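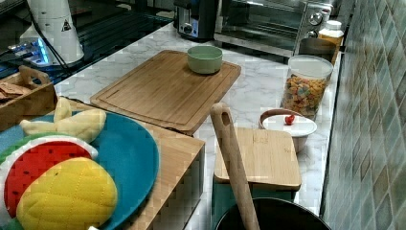 Figure 1. Worktop in the Willham kitchen, with the large cutting board in the middle of the counter.

Home | Current issue | Archive | For authors | Search

4. Counter crowding and the board as work area

4.1 What we mean by crowding

Earlier work on home kitchens mostly measures the counter as a length. So many feet of run, so many outlets. That tells us what was built, less about what is left once people put their things on it. In the Willham kitchen the marble-patterned counter is generous on paper. In use the cutting board is the work area, and the rest is storage that happens to be at hand height.

We use "crowding" for the share of the top taken up by items that stay out between meals. Appliances, jars, canisters, bowls with lids. Items brought out for one task and put away again are not included, even if putting away took till evening (it often did).

Three kitchens were coded: Willham, Brumov and Politis. The log has 273 entries in all, 198 of them from Willham, so the results lean heavily on one household and should be read that way. Coding by the first author, rechecked by Charalambos Vrettos in May. Disagreements were mostly over whether a bowl counts as "stored" or "in use". We went with stored if it was empty and off the board.

4.2 Small bowls and the edge of the board

Figure 1 has the pale green bowl on the board near a back corner. Placements like this are common in the log. A bowl at the corner leaves the middle free for the knife, and the groove keeps juice away from the counter. The cost is reach – the cook leans past the bowl for whatever stands behind it. In the Brumov kitchen, where the board was narrower, bowls went beside it instead and the counter filled up faster.

Cereal was a special case. We had expected it in a cabinet. At Willham it stands out in a clear jar with a white lid, with a lidded bowl close by, and both were coded as permanent. Same in Politis, diferent jar. Residents there said a jar on show gets refilled and a box in a cabinet gets forgotten, which we can not test with this data.

Small boards are the other odd item. A second board rarely had a place of its own. It was leaned, stacked or propped on something else, as with the small bamboo one in Figure 1, which rests at an angle on a teal container. We gave these their own code ("parked") after the first pass, and went back over the earlier entries to add it.

4.3 Appliances

Toaster and toaster oven were treated as seperate items even where they stand close together. Both stay out. The Ploker checklist, which we started from, gives one line to "toasting appliance" and so undercounts the footprint at Willham. We split the line. Towels laid on top of an appliance were not coded as a use of the counter, but they do say something about where hands get dried.
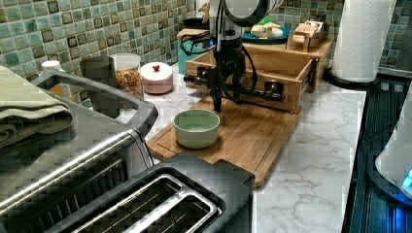 Does a larger cutting board make a crowded counter easier to work on?
Only up to a point. A larger board gave more room for cutting but pushed stored items back toward the wall, and past a certain size residents began to store things on the board itself.

4.4 Stacking

Trays and open boxes add a second level. Good for capacity, bad for access – anything underneath has to be cleared first. Stacked entries took longer to code too, and 9 were dropped where the lower item could not be identified. For this reason the totals for trays and crates are a floor, not an estimate. Plates left on a tray were coded with the tray.

We did not look at wall storage. Under-cabinet hooks and rails would likely change the picture in Politis, less so in the other two. See Section 5 for limits.

Contact the editorial office | Copyright the authors | Back to top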